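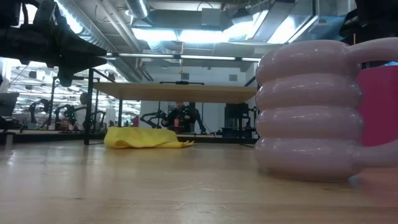 A leak you can see is a nuisance, but a leak you can't see is a direct debit. Ours ran quietly under a path in Clernolthorpe until the water company sent a bill for more than £1123, along with a leaflet suggesting we turn the tap off while brushing our teeth. The test below would have caught it months sooner, and it costs nothing except an evening without running water. Make your tea before you start, then, and make plenty of it. A pink mug built like four inner tubes in a pile is perfectly suitable, and the bulges give you something to look at during the dull part. There is a dull part. It is most of the test.

Posted 11/27/20 in Plumbing, Reluctant

What you need
A torch
A pencil and the back of an envelope
Something to kneel on
A large flat screwdriver, for the lid
Food colouring, if you get as far as the toilet

Finding the meter

It may be under the kitchen sink, behind whatever you keep there and don't like to think about. Ours is in the pavement, under a small plastic lid that had been asphalted round by someone with a sense of humour. Lever it up gently with the screwdriver. Under it you will usually find a foam plug, put there against frost, and under that a selection of spiders. Lift the plug out, apologise to the spiders and wipe the glass.

If you have neighbours, check that the meter is yours. Turn on a cold tap indoors and get someone to shout when the dial moves. If it stays put, you are kneeling over next door's.

Reading it

Most meters show black digits and red digits. The black ones are cubic metres and are what you pay for. The red ones are the fractions, and you want those too. Our Lallska showed 3263 in black on the night, and then some red figures, the last of which was turning over while I looked at it. I had turned everything off. I went in and turned everything off again.

Many meters also have a little star or wheel on the face that spins with the smallest flow. If yours is spinning with the house shut down, you can more or less skip the next section, but do it anyway so you have figures to wave at people.

The test itself

1. Turn off every tap. Check the outside one, and any hose with a trigger on the end, which is cheating.
2. Make sure the washing machine and dishwasher have finished. A water softener may decide to rinse itself in the night, so put it on bypass.
3. Tell everyone in the house not to flush. Tell them again. Put a note on the lid.
4. Write down the whole reading, red digits included, and the time.
5. Wait 2 hours.
6. Read it again.

If the two readings match, you have no leak worth chasing, or you have a very slow one. Try again overnight if you're the worrying sort. If they differ and everyone swears they didn't flush, carry on.

House or pipe?

Find the inside stop tap, generally where the supply pipe comes up through the floor. Close it clockwise. If it hasn't been touched for years it will resist, and you should not reply with a wrench. A drop of penetrating oil and a cup of patience will do more. Ours is a Damasceno, a make I can recommend to anyone who wants strong forearms.

With the stop tap shut, look at the meter again. If it has stopped, the leak is somewhere in the house. If it's still moving, the trouble is between the meter and the house, under the ground, and beneath whichever bit of garden you have just had done.

One snag: an old stop tap may not close fully. Open the kitchen cold tap to check. If it goes on dribbling after the pipe has drained, the tap is letting by and this part of the test proves nothing.

The toilet, which it usually is

Put a few drops of food colouring in the cistern and leave it alone for half an hour. If the colour turns up in the bowl, the flush valve is passing. On our Cladberg the valve comes out with a quarter turn and the washer peels off the bottom. I replaced it very proudly. It wasn't the leak, but I have kept the receipt.

If it's underground

Ring the water company before you ring anyone with a digger. Some will help with a first repair on your side of the boundary, and many will make an allowance on the bill once it's mended, but they want dates and readings, so send them the envelope. We had our allowance in January, less the cost of the path.

Put the foam plug back before the first frost. The spiders will see to themselves.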